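Teleoperation Operator, Tabletop Manipulation (fixed term, 8 openings)

Markora is hiring operators to record demonstrations for the Sowerby project at our Ludby site. Operators drive a two-arm workstation by remote control, or move the arm by hand, while the system logs joint positions, gripper state and video. The recordings are used to train manipulation policies for household tasks.

The position reports to Kgomotso Potgieter, data collection lead. Applications close 14/04/2022. Contracts run through the end of July, with possible extension.

Duties

Record demonstrations from a written task sheet. A typical sheet covers picking, placing, racking, unracking and sorting small household items. Target output after training is 40 accepted episodes per shift. An episode is accepted if it starts from the specified layout, contains one continuous attempt and ends with the arm in the home pose.

Reset the table between episodes. Layouts are given by quadrant and are changed on a fixed schedule.

Label each episode as success, partial or failure before starting the next. Failed attempts are kept and must be labeled as such.

Switch between leader-arm control and kinesthetic teaching as the sheet requires. In kinesthetic mode the operator holds the arm at the marked grip points only and keeps hands out of the wrist camera's view.

Report drift, dropped video and any contact between the arm and the table. Stop the run first, then report.

Requirements

Steady hands and normal or corrected vision. Ability to work seated for periods of up to two hours, with breaks. Ability to read task sheets in English and follow them literally. Basic computer skills: file naming, spreadsheets, a web form.

Prior robotics experience is not required. Experience with game controllers, crane or excavator controls, laboratory pipetting, sewing or model building is useful and should be listed on the application.

Training and pay

Training is paid and takes place on site. New operators practice on the Vorno rig with soft objects, then move to rigid ones. Certification requires 3000 seconds of logged control time without a safety stop, followed by a supervised shift. Pay is $525 per week during training and is reviewed on certification.

Table layout 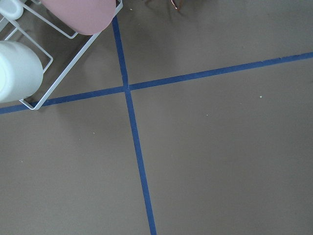

Page last changed: see revision log, entry 8

Blue tape on the work surface divides it into quadrants. Sheets refer to them as UL, UR, LL and LR, as seen in the wrist camera view. The white wire rack is in UL, with a pink item and a white container in it. Operators work from the wrist view for the final approach and should be comfortable judging distance from it when only part of an object is visible.

How to apply

Send a resume and a short note (one page or less) to the Ludby front desk, marked "Sowerby operator." State the earliest start date and which shift you prefer, morning or afternoon. Selected applicants will be invited to a hands-on trial at the workstation. The trial is not scored on speed.

Related openings
Calibration Technician, Ludby
Episode Reviewer (part time, remote)
Fixture and Gripper Machinist
Call for participants: first-time users of leader-arm control
Data Engineer, Sowerby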